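2nd February

Notes on the teardown of the old office towers, batch from Kingi

I continued today with the desktop towers which came from the Kingi office in January. The batch sheet gives number 671 for the one on my bench. It is a Dell, and the order from Valleck says: drives out, memory out, board out only if the rest goes well. The empty cases go to Dronlow for metal.

First I write down the order of work, because last time I did it from memory and I lost a lot of time with the cables.

1. Power cord off, then press the power button for 5 seconds.
2. Case on its side, panel off. Put the panel under the bench, not leaned against the leg.
3. Free the data cable before touching any blue plastic part.
4. Drives out.
5. Memory out, into the gray bags.
6. Photograph the sticker of the power supply for the sheet.

Step 3 is new. In the last batch I pulled a caddy with the cable still plugged and the small plastic key inside the connector broke. The drive was still readable, but I had to change the connector and it took me the rest of the afternoon.
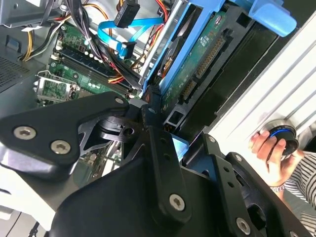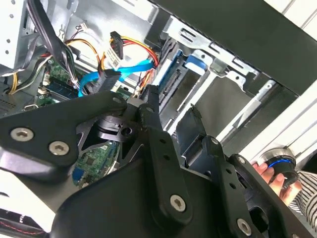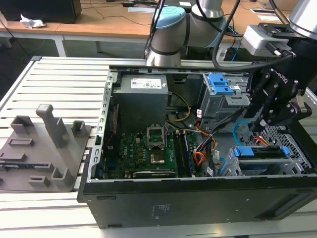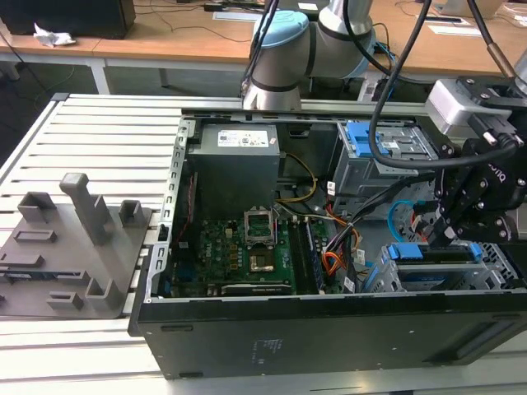 Tower open on the slatted bench, Dell board, blue drive parts.

The power cables in this model are my main complaint. They come from the supply in one thick bundle and pass over the board, so they lie in the way of almost everything that I want to reach. I tried to push the bundle to the side of the supply and hold it with a loop of soft wire, and this helps, but the wire must be taken out again later. I think I will ask for some reusable straps.

About the blue plastic: I like this design. The caddy needs no screwdriver. You squeeze and lift, and it should come straight up. If it comes up crooked, one side is not released yet, so go back and squeeze again. Do not lift harder. The plastic on these machines is old and I do not trust it.

CPU socket: leave the bracket in the open position when the processor is already taken, and do not touch the contacts with fingers. I know this sounds obvious, but I found fingerprints on two boards from the earlier batch. For the sheet please write "socket open" and nothing more. The people at Vusongate test the boards themselves and they do not want our opinion on the pins.

Memory: open the latches on both ends before pulling. On the Kingi machines one latch is often stiff. A flat plastic tool is enough, please no metal tools near the slots.

Screws. We have now over 2000 screws in the sorting tray and the three small compartments on the left are mixed again. The short ones for the drives have a finer thread than the case screws, and they look the same if you are in a hurry. I will make new labels. Until then, put the drive screws in the jar with the white lid.

Also the bench: the slats are good for dust, it falls through, but small screws fall through also. I put a sheet of cardboard on the floor below. It is ugly and it works well enough.

To do next:

- straps for the cable bundle
- new labels for the tray
- ask Valleck if the expansion cards are to be kept or go with the cases, the order does not say it
- more gray bags, only one pack is left
- check the torch, the light becomes weak after some minutes

I leave the batch sheet under the keyboard. If somebody continues before me, please start from step 3 and write your time in the last column.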